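Project Report: Fixing Up the Quiet Room in Lonbridge Hall
Interior Spaces Studio, 4/12/18

So when we had to pick a room for the spring project, everybody else went straight for the lobby or the big studio with the nice windows. I picked the quiet room at the end of the second floor hall, and my first reason was pretty lazy: it's right next to where my locker is. My second reason was that I've tried to study in there for two years and always left early, and I wanted to know why. The walls are gray panels, plain as anything, and I had a hunch that they were a bigger part of the problem than the chairs (which are what everybody complains about).

The assignment was to take one room on campus, live with it for a while, figure out what bothers people about it, and then make changes on a small budget. We got 30 dollars each. Yes, 30! That buys you one decent can of paint or a whole lot of felt scraps, and I ended up going with felt, but I'll get to that.

What I did first

I spent the first week in April just sitting in the room with a notebook. I went at different times, mornings before class and evenings after dinner, and wrote down anything I noticed. Most of my early notes are useless. There's a whole page about a humming noise that was coming from my own laptop charger. But after a few visits the notes started to repeat themselves, and that's when I figured I was getting somewhere.

The thing that kept coming back was that there's nowhere for your eyes to go. You look up from your reading to think for a second, and you get gray. Plain gray panel, then a thin dark line, then more plain gray panel. I started staring at the lines between the panels because they were the only thing to look at. I'm not even kidding, I have a sketch in my notebook that is just seams. One of them is a fine little hairline and the next is a lot bolder, and once I'd seen that I couldn't stop seeing it. My instructor looked at that sketch and said it was the best page in the book, so I guess it paid off.

I also learned that gray isn't one color. Panels that I would have sworn were identical came out different when I tried to match them with colored pencils. I needed a warm gray with a tiny bit of pink for one and a cooler one that leaned green for another. Some of that is the light, obviously, and it changes through the day, but I'd sat in that room for two years and would have told you it was all one flat color. 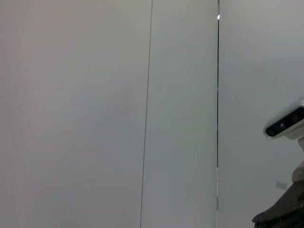 After the pencil matching I moved on to asking people. I made a short survey, eight questions on one sheet, and left copies by the door with a box. I got fewer back than I wanted, and a couple had nothing on them but doodles, but the real ones were helpful. People used words like "blank" and "waiting room" and one person wrote "feels like the inside of a refrigerator," which I read out loud at my midterm review and got a laugh. A few people said they liked it plain! They said the rest of the building is so busy, with posters on every surface, that they come in there to get away from it. I hadn't thought of that at all, and it changed where I was going. My first plan had been a big bright mural kind of thing, with orange in it. I dropped the orange that same night.

Measuring and mocking up

I borrowed a tape measure from the shop and measured the wall, wrote the numbers on the back of my hand, and then washed my hands. Measured again. I drew the whole wall to scale on a long roll of tracing paper and taped it up in my dorm so I could move pieces around on it. My roommate was very patient about this.

We also had to look at other rooms for comparison. I took the bus out to the Cudham library, which has a reading room with wood strips running the full height of the walls, and it's so much easier to sit in. It isn't even a fancy room. The strips give you a rhythm to look at without giving you anything to read, if that makes sense. I took a bunch of notes on spacing and then fell asleep in an armchair for a while, and I'm counting that as research.

The other thing I looked at was a booklet the department keeps in the sample closet, from a company called Breder that makes wall coverings. Their stuff is way out of my price range. Covering our wall in their cheapest wool panel would have come to 1,474 dollars by my math, before anybody came to put it up. I did steal one idea from the booklet, though, and that was grouping soft shapes low on the wall, at the height where you see them when you're sitting down, and leaving the top alone.

What I made

I cut eight felt shapes, long and narrow with rounded ends, in muted blues and greens plus one mustard. The felt came from the remnant bin at Hồ Fabrics, and I want to say right here that the remnant bin is the greatest bargain in this town. I got everything I needed and still had money left for adhesive strips, the kind that come off clean, since we weren't allowed to put holes in anything.

Cutting took much longer than I planned. Felt wants to wander when you cut it with scissors, so my first two shapes had wobbly edges and I had to trim them down. After that I switched to a rotary cutter with a metal ruler for the straight parts and only used scissors for the ends. If you're going to try this, start with the rotary cutter! Also use a mat. There is now a small line in my desk that I'll probably be paying for.

For the arrangement I went back to the seams. My first layout ignored them and just spaced the shapes evenly, and it looked off on the tracing paper, like a crooked picture frame. When I lined the felt up so that each piece sat beside a seam, the lines started to look like they were there on purpose. That was the moment I got excited about the project, to be honest. I'd been treating the seams as the ugly part.

How it went

The shapes went up in one evening. Two of them fell down overnight, both on the same panel, and I think I hadn't wiped it well enough before sticking. I cleaned it with rubbing alcohol, waited for it to dry, and used double the strips, and they've stayed put.

I left a second, shorter survey in the box. The people who wanted more color mostly want even more color. The people who liked it plain said they didn't mind, and one wrote that the mustard one should go. I moved the mustard one behind the door side, where you only see it on your way out. I still think it's the best one.

What I'd change: I'd test the adhesive first on a small piece, and I'd do the survey before buying anything. I'd also like to try the same layout with warmer bulbs in the ceiling, but the lights weren't part of the assignment and I didn't get permission in time. The tracing paper drawing, both sets of surveys and my notebook are in the folder I turned in with this report, and the leftover felt is in the sample closet if anybody in the next section wants it.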